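Section 8. Fitting the Planet Gears to the Carrier Plate

Applies to the Padileck bench gear set. Read Section 7 before starting. The drive collar and cover are fitted later, in Section 9.

8.1 Preparing the surface

1. Clear a flat table and lay out the work mat. Smudges and wear marks on the mat do no harm, but brush off grit and metal chips.

2. Wipe each spur gear with a dry, lint-free cloth. Check the teeth and the bore for burrs. 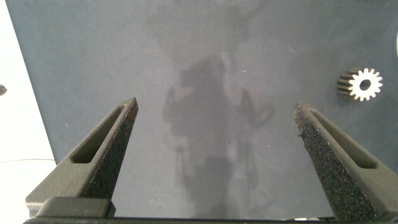 3. Set aside any gear with a chipped tooth. Gears are supplied as a matched set - do not mix gears from different sets.

CAUTION: Gear teeth can have sharp edges. Do not run a bare finger around the rim.

8.2 Placing the plate

4. Lay the carrier plate flat on the mat with the three pegs facing up. The large center hole must be clear.

5. Keep the loose gears on the mat, next to the plate and within reach.

6. Bring the first gear over a peg and line up the bore before lowering it.
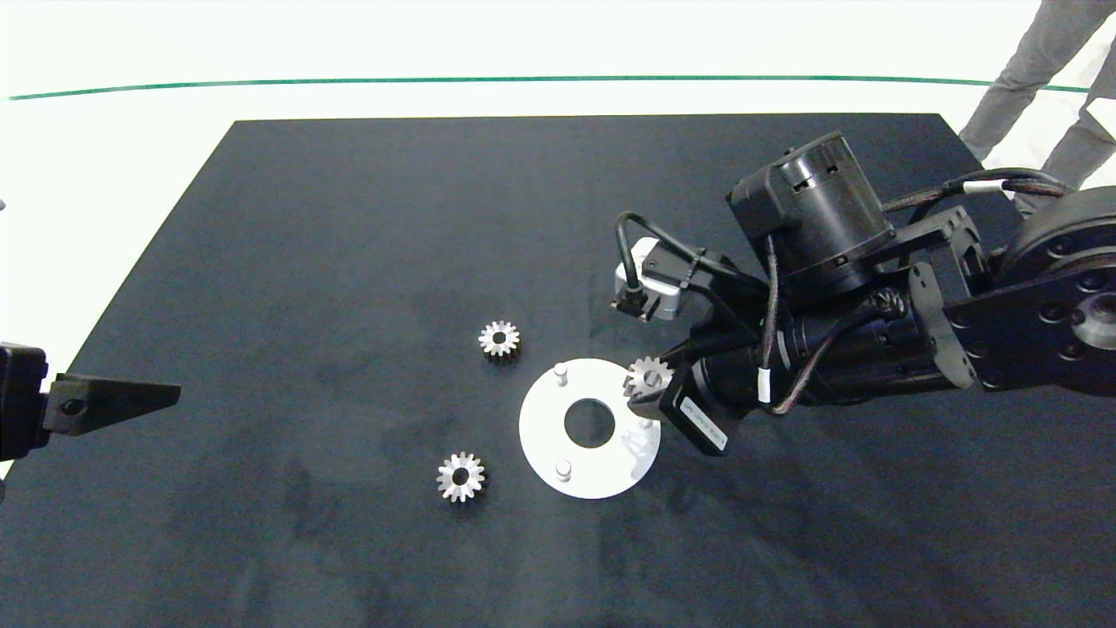 Figure 8-1. Carrier plate with pegs up, two gears on the mat, one gear held above the plate.

7. Lower the gear straight down until it rests on the plate. Do not press or tap. If it binds, lift it off and start again.

8. Repeat for the other two gears. The order does not matter.

NOTE: Do not oil the pegs at this stage. Lubrication is covered in Section 13.

8.3 Checking the fit

9. Turn each gear by hand through one full turn. It should move freely and sit level.

10. If a gear drags, remove it and polish the bore lightly with 1000 grit paper. Do not use 400 grit, as it will open up the bore.

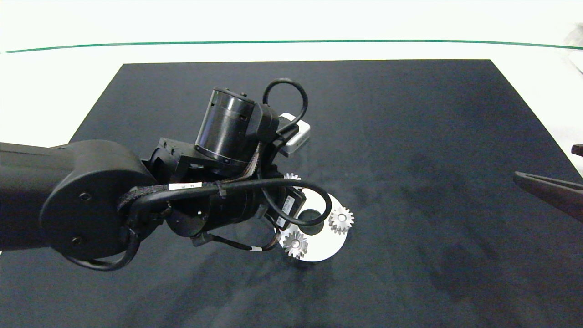 Figure 8-2. Spur gears at the carrier plate.

11. Leave the assembly on the mat and go on to Section 9.

Revised March 2025, C. Fan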